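# Wickramasinghe Stone & Timber, open day

Mitali Marikar had two tickets and no other friends free on a Wednesday, so I went.

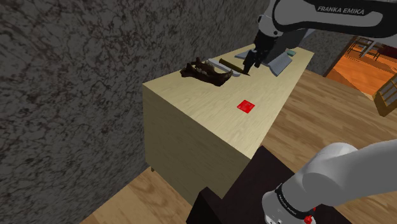

*Pale wood, veined grey wall, and something with ridges at the far end of the counter.*

Wickramasinghe sells worktops, floors and wall slabs from a shed the size of a small airport. We were met by Habibur Bhuiyan, who gave us each a lanyard and a biscuit and set off at a pace that suggested he had another group at eleven. He did.

The saw hall came first. A block takes 12 hours to slice, and we watched four minutes of it, which felt fair. Ear defenders were handed out after the loudest part.

Next came the slab store, with 806 slabs on racks, all named like racehorses. I liked a dark one called Gudia. It costs £3000 before anyone cuts a hole in it for your sink. Mitali asked if there was an offcuts bin. There is, and it has its own price list.

Lindsay McKinnon gave the talk on oiling wood. It was meant to last 30 minutes and she had brought slides for a weekend. Still, I now know I've been ruining my kitchen table with lemon spray for years, and she was kind about it.

Lunch was soup. The car park is free but floods at the low end, so use the top gate. The next open day is in June and you need to book.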